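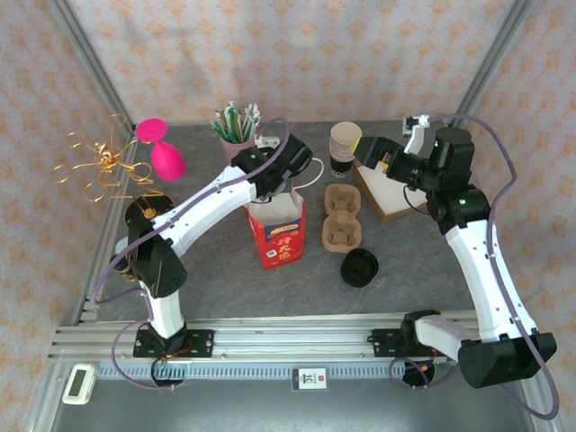
Two arms on one rail, with a red milk carton between the walls.

# Small local scholarships vs. one big one: where should my hours go?

**mrana_applies** | thread starter | September 22, 2026

Hi everybody! Maham here, senior year, first in my family to do any of this in the US. I've been reading this board all summer and finally made an account because I have a real question and I'm kind of buzzing about it.

I've got two plans and only enough evenings for one and a half of them.

Plan A is the Allport Award. It's the huge one in our state, full tuition, two rounds of essays, a portfolio, a recommendation from a teacher AND one from somebody outside school, then an interview if you get that far. Last year they had 2000 applicants and picked 10. I know what that looks like. I still really want it.

Plan B is the pile of small ones. My counselor keeps a binder (an actual binder, with tabs, I love it) and there's a bunch in there I could go for: the Seixas Family Fund, the credit union one, the Dralau Library essay prize, a nursing one I don't qualify for but read anyway. Most pay $400 or so it says "up to."

I want to study mechanical engineering. My top choice is Brererico College, which does offer need-based aid, and I filled out the estimate form and it came out way better than my parents feared.

What would you do?

### Re: Small local scholarships vs. one big one

**tabbed_binder_fan**

Welcome!! Plan B, all day long. I won three little ones my senior year and one of them was the kind where they could've handed it to a goldfish with a pencil, because hardly anyone turned in the form. My books were paid for the whole first year and I still had money left for a winter coat.

Also, writing short essays makes you good at writing short essays. By my fifth one I could do 500 words in an evening and not hate it the next morning.

Ask your counselor which ones had the fewest applicants last time. Mine knew right off the top of her head.

### Re: Small local scholarships vs. one big one

**sem_baert**

Going to push back on this, in a friendly way. Before you write a single word for the small ones, call the Brererico aid office and ask what they do with outside money. Some colleges take it off your loans and work-study first, and then you're really ahead. Others take it off their own grant, dollar for dollar, and you've spent your fall evenings saving the college money.

That happened to my brother at his school. Four checks, four thank-you letters, and his bill was the same to the penny.

I'd go for Allport. It's big enough that even if the college cuts its grant you still come out ahead, and the materials can be reused for your admission essays.

### Re: Small local scholarships vs. one big one

**tabbed_binder_fan**

> his bill was the same to the penny

Ouch, I'm sorry. But it's one school's rule! Mine took every cent off my loan. I don't think "this might happen" is a reason to skip the whole binder and bet on 10 spots.

### Re: Small local scholarships vs. one big one

**sem_baert**

I didn't say skip it. I said call first. It's a five-minute phone call.

### Re: Small local scholarships vs. one big one

**night_shift_dad**

Parent here, two kids through college, one to go. Sem's right about the phone call, and get the answer by email too so you have it in writing. Questions we used:

- If I win outside scholarships, what gets reduced first?
- Is there an amount I can bring in before my grant changes?
- Can outside money go toward a laptop or health insurance?
- Does the rule stay the same after freshman year?

That last one matters. My daughter's first-year package was lovely and then sophomore year had different math.

Where I'm with the binder crowd: check whether the small awards renew. A $400 award that comes back every year for four years is a nice thing to have, and people skip right over that line on the form.

### Re: Small local scholarships vs. one big one

**mrana_applies**

OK you are all amazing, I did NOT expect this many replies before dinner.

I called Brererico on my lunch break! The woman in the aid office was so nice. She said outside awards come off work-study and loans first, and they only touch the grant after those are gone. I asked for it in an email and she sent it before sixth period.

So the small ones do count for me. And I checked the binder again: Seixas renews if you keep your grades up. I'd missed it completely.

Still want Allport though. The first-round prompt is "Describe something you had to learn from the beginning again," and I already know what I'd write. When we moved here I had to relearn how to ask for help in class, and it was so much harder than the English part.
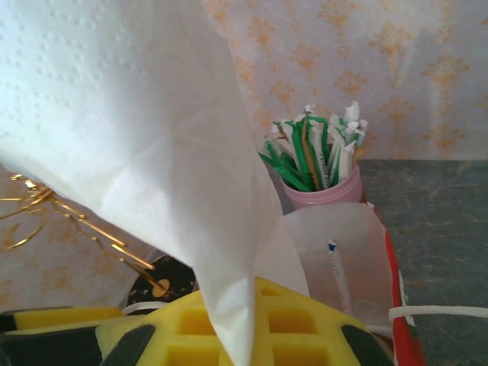 ### Re: Small local scholarships vs. one big one

**sem_baert**

That's the best answer you could've gotten from them. I take back half of my gloom.

And please write that essay. I was an Allport semifinalist a few years back (cut before the interview, so weigh this accordingly) and the feedback sheet said my essay sounded like a résumé with paragraphs. Yours already sounds like a person.

### Re: Small local scholarships vs. one big one

**quill_and_coffee**

I read applications for a local award, not one of the ones you named. We had 266 last cycle and I read every one at my kitchen table. Please, everyone: answer the prompt we asked! I can tell when an essay was written for a different fund, and twice the other fund's name was still in it.

I disagree with the "write one essay, send it everywhere" advice that floats around here. Reuse the story, sure. Rewrite the opening and the ending.

### Re: Small local scholarships vs. one big one

**tabbed_binder_fan**

Guilty of the recycled essay, and I won with it, so I'm not fully convinced. But yes, check the name!!

### Re: Small local scholarships vs. one big one

**mrana_applies**

Here's where I've landed:

1. Allport round one, draft done by the end of next week
2. Seixas, with the same story and a new opening
3. Dralau Library prize, since I practically live there anyway
4. The rest of the binder over winter break, as most of those close in January

Question for quill_and_coffee: does it look bad if my outside recommendation is from my boss at the bakery? She's known me two years, but she's worried her writing isn't fancy.

### Re: Small local scholarships vs. one big one

**quill_and_coffee**

It looks great. Tell her to write down one thing she saw you do at work, with as much detail as she can remember. Give her your deadline a week early, too.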